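Jillton Laundry Room Users, minutes of our Monday get-together
Written up by me, so blame me for the spelling
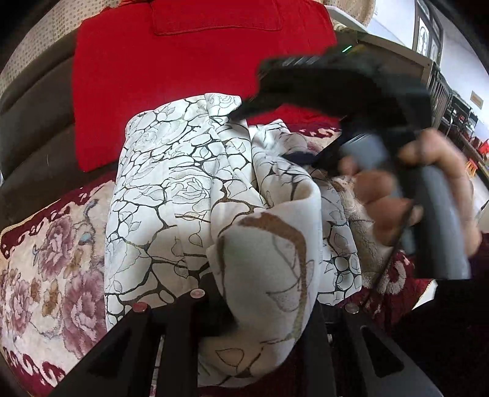
Can we go back to booking slots on the paper sheet by the door? We can, starting in July, and the online calendar gets switched off the same day.

That took up the first part of the evening, and I have to say people felt strongly! The calendar was my idea in the first place, so I sat there with my tea and took it on the chin. The trouble is double bookings. Two of us had the same Monday slot three weeks running and it kept showing green for both. Agreed: paper sheet, pen on a string, one slot per household until the weekend.

Dryers. The left one still eats coins. I called Trorach (they do the servicing) and was told a part is on order, and when I asked when it would get here I was told it was on order. I'll call again. Until then please use the right one, and if you lose money in the left one write the amount on the pad and you'll get it back.

Sheets and big bedding. Long talk about this, longer than I'd planned for. The building rule says no comforters in the small washers, and somebody asked if a duvet cover counts. We decided it doesn't, as long as it goes in by itself and you button it up first, otherwise every sock in the load ends up inside it. King size comforters should go to the place in Dreltport with the big front loaders. I've been and it's fine, bring quarters.

Money. We have $812 in the account. The new folding table comes to $100 with delivery and everyone was happy with that, so I'm ordering it this week. There was also a request for a second drying rack at $40. I was for it, most people were for it, and one person wanted to know where on earth it would stand, and that was a fair point. I'll measure the wall behind the sink and bring the number next time.

Detergent. We tried the Tu powder as the shared box and opinions were mixed (I like it, the smell is very mild). A couple of people said it leaves marks on dark clothes in cold water. We'll finish the box and then vote.

Lost and found. The basket is overflowing again! Please come and look through it. Anything still in there at the end of July goes to the thrift store, and that includes the nice gray towel I've had my eye on.

Quiet hours. No change, last load in by 9 p.m. The spin cycle comes right up through the floor of 2, so please stick to it.

Any other business: the light switch is sticky, the window isn't. We wrapped up at 8:40 and I locked up. Next meeting is also a Monday, same room, and it's my turn to bring cookies.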